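Friday, November, workshop notes

Miettinen lounge chair, second of the pair. The webbing was removed this morning and the frame is sound, only the left rear joint is open. I cleaned the old hide glue with warm water and a toothbrush, then glued again and clamped for 60 minutes. The seat rail measures 178 mm from the floor at the back, same as the first chair, so I don't touch the legs.

Tested the Brisader wax on the underside of the armrest. Two thin coats, 20 minutes between them. It is a little too red for this birch. I will try the Zurnuslow one on Monday, without pigment.

Open question: keep the later green wool or go back to something closer to the original. The tack holes show at least 2 earlier covers.

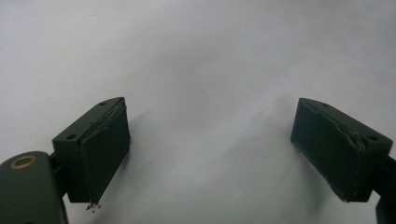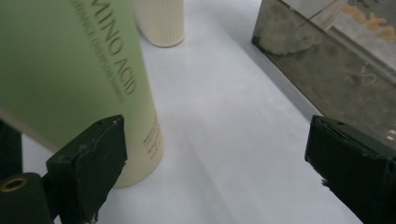
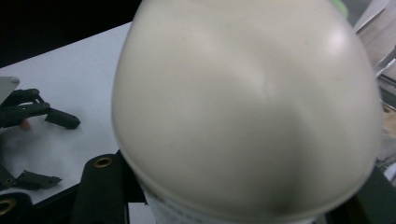

Alik read this page and wrote in the margin that the wool should stay until the customer has seen both chairs side by side, and that the red tone of the wax may calm down after a week, so please don't strip the test patch yet.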